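Gosling Community Suppers
Progress report to the Vareo Fund, second period

Dear Ditte Mogensen,

Thank you for the call on Wednesday, and for letting us send this in our own shape instead of on the long form. The short version is that the suppers are going better than we dared to write in the application, the recipe book is behind, and we would like to move a little money from one line to another. The longer version follows.

Where we are

When we last reported we were serving supper one night a week out of the church hall on the corner. We now serve two nights, and have done so without a gap through spring and summer. In September we passed 1,000 meals, which was the target for the whole grant year! The meal that got us there was lentil soup with cornbread, on a night of such heavy rain that we had expected to eat most of it ourselves.

People come for the food, but they stay a long time. Our original plan had the tables cleared by seven. That lasted two weeks. Now we put the coffee on at seven and start stacking chairs at eight fifteen, and there is usually a card game still going in the corner. We have stopped thinking of this as a problem with the schedule.

The cooks

Your grant pays for a cook trainer, Valdemar Gunnlaugsson, for six hours a week, and this has been the best money in the budget. He takes people who have only ever cooked for a family and gets them comfortable with a pot for 28. He is very patient about onions. He has everyone chop a full crate in the first session, and by the end of it they hold a knife differently and talk to each other as if they had met years ago.

Six people have finished the full course. Two of them now lead a night on their own, from the shopping list to locking the back door. One has started part-time work in the kitchen at the Cenolico home for older people, and she still comes by to eat with us when her shift allows. We had put "a possible step toward paid work" in the application with our fingers crossed, so you can imagine how pleased we were.

We did lose three people from the spring group. Two found the start time too early after work, so the new group begins half an hour later and the evening runs a bit tighter. The third moved away. We also learned that the written handouts were too long – four pages on food storage is a lot to take home at ten at night. Valdemar has cut them down to one side each, with bigger type.

The hall and the equipment

The secondhand range went in before summer and has worked well apart from one burner, which lights when it feels like it. A repair is booked. The new shelving in the pantry is up, and the dry goods are finally off the floor, which the health inspector had asked for very politely and twice. 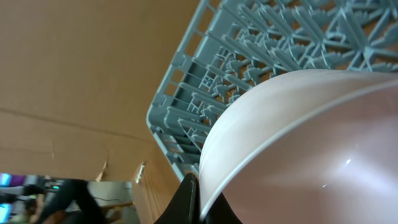

We bought fewer new pots than planned. The Nuso bakery closed its second shop and gave us two large stockpots, a set of sheet pans and a dough mixer that takes two people to lift. That left money unspent on the equipment line, and this is the first thing we would like to talk with you about (see "Changes to the budget").

The one disappointment was the freezer. The chest model we had chosen wouldn't go through the pantry door, even with the door off. The supplier took it back and charged us for the return trip. The upright we have now is smaller, so we can't freeze as many portions ahead, and in a busy week we feel it. If we did this again we would measure the door before anything else.

Growing some of it ourselves

This was a side idea in the application and it has turned into a favorite. The beds behind the hall gave us chard, beans, far too much zucchini, and enough tomatoes for sauce on several nights. The children who come with their parents did most of the watering and had strong opinions about where the sunflowers should go. The carrots failed completely. The soil is heavy clay back there and they came up looking like knuckles, so next year we'll put them in the raised boxes and give the ground over to potatoes.

The recipe book

We promised you a small printed collection by the end of this period, and it isn't ready. The recipes themselves are in good shape. Guests have written down dishes from their own kitchens, and we have enough for a year of suppers with hardly a repeat. What has slowed us down is testing. A stew that is lovely for four can be gray and sad when you multiply it, and we didn't want to print anything we hadn't served. We are now trying one new recipe each week and writing the quantities down as we go.

We have also changed our minds about the format. We first pictured a glossy book. The cooks would much prefer something spiral bound that lies flat on a counter and can be wiped with a cloth, with space in the margin for notes. It costs less, too. We'd like to call it "365 Suppers," although it won't hold anything close to that many. The title started as a joke on the pantry whiteboard and everyone has grown fond of it. Please tell us if the fund would find it misleading and we'll pick another.

Changes to the budget

We ask for your approval on two moves, neither of which changes the total:

Unspent money for pots and pans to go to extra trainer hours, so that a second evening group can start after the new year. There is already a waiting list.

The saving on printing to go to bus fares for guests on the north side. The evening bus is reliable, but the fare is enough to keep a family at home.

Both are set out in the attached sheet, with receipts for everything bought since the last report, including the freezer return.

Coming up

The second training group is halfway through and will cook its first full supper on its own next month. The menu is theirs to choose and so far they are keeping it secret. We will finish the garden cleanup, get the stubborn burner fixed, and send you a draft of the first 28 recipes when they have all been through the big pots.

You mentioned that you might be passing through. Please come and eat! Doors open at five thirty and there is always a place. If you let us know the day before, we'll make sure there's cornbread.

With warm thanks from all of us at Gosling Community Suppers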